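Painting and Living With a Cream Vanity: Your Questions

6 min read

I've had so many emails since I wrote about furnishing the back room that I'm finally putting the answers in one place. I'm Kane Tautahi, I write about secondhand furniture from a fairly small house in Ullville, and yes, I own more white furniture than any sensible person should. Ask me anything I've missed in the comments!

Where do you find carved vanities?

Mostly estate sales, and mostly the second day, when people just want the big pieces gone. I've had good luck out toward Turnmont, where the houses are older and the bedrooms were furnished as sets. Search for "dressing table" as well as "vanity" when you look online (and try spelling it wrong, I mean it). My best listing ever was filed under kitchen.

What should I pay?

It depends on the mirror. A table on its own with decent carving shouldn't cost you much, but once there's a big oval mirror in one piece, sellers know what they have. I paid $107 for one with a cracked back panel and thought I'd done well. I've also seen a dealer ask $545 for something nearly identical with new handles, so shop around a bit before you fall in love.

White or cream?

Cream on the table, white on everything around it. I went back and forth on this for weeks. A bright white vanity against a white wall looked like a dentist's office to me, and cream takes the chill off without turning yellow at night. If your wall has any gray in it, hold a sample up after dark before you commit to a whole can.

How do you paint around all that scrollwork?

Slowly, with a small round brush and less paint than you think. The mistake I made on my first one was loading up the brush and letting it pool in the low spots, and by morning I had little drips all along the apron that had to be sanded out with a folded scrap of paper. Two thin coats in the carving, let them sit overnight, then do the flat parts. I use a small foam roller on the top.

Roses are the worst. Every petal has an edge that grabs paint on the way past. Go from the middle of the flower outward and wipe the brush between petals.

What do you keep on top?

Hardly anything, and I know that's not what people want to hear. One bottle at the back corner, maybe some flowers, and the rest stays clear so I can use it. A raised rim along the back is a lovely thing to have if you're clumsy like me — earrings roll toward the wall and stop.

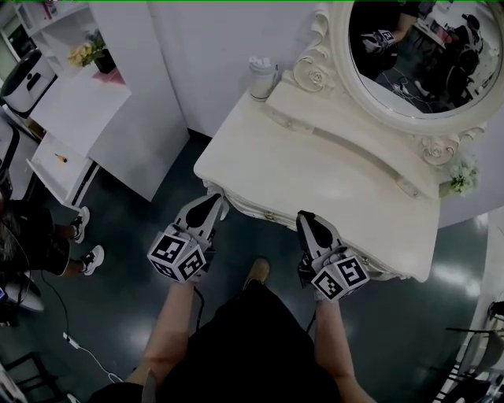 Anything I don't use every day goes in a drawer in the shelf unit, and I try to keep one small screwdriver in there too. Handles on these old-style tables work themselves loose over time, and if I have to walk to the garage to fix one I simply won't do it.

Fake flowers, really?

Really! I used to be a snob about this. Real ones by a mirror drop pollen and petals on the glass and on whatever you've set out, and I got tired of wiping. White with a bit of green looks fresh next to cream paint. Give them a rinse in lukewarm water a couple of times a year and shake them out in the tub.

I do like a spot of yellow elsewhere in a pale room, in a vase on a shelf where you catch it as you come in.

How do you clean a carved mirror frame?

Dry first, always. A soft makeup brush gets down into the petals and leaves, then a barely damp cloth for the smooth stretches. Spray the cloth and never the glass, so nothing runs down behind the frame. I let mine go all through December once and it took me an entire evening with a box of cotton swabs.

Will a glossy dark floor show everything?

Everything. Dust, crumbs, every cord you own. I love the contrast with pale furniture, so I put up with it, but I sweep far more often than I did on the old carpet. Felt pads under the legs are a must. Run cords along the wall if your outlets allow it (mine don't, entirely).

What kind of chair works?

Whatever's comfortable. The matching stools are pretty and I can't sit on one for longer than it takes to brush my hair. Try an ordinary chair first and see if your knees clear the apron, especially if it's curved.

Reader comments

Mossy_Lane: The makeup brush trick saved me, my frame has roses on it too and I'd been going at them with a toothpick.

Dee in Turnmont: Did you prime before the cream? Mine is bleeding brown along the top.

Kane: Yes, a stain-blocking primer, two coats if the old finish was dark. Let it dry properly before you decide it worked!

pattycake88: Still not sold on fake flowers but I'm thinking about it.

Related

Fixing a drawer that sticks in summer
Small rooms and big mirrors
What I learned stripping the Ondonura dresser
Five shelf units I'd buy again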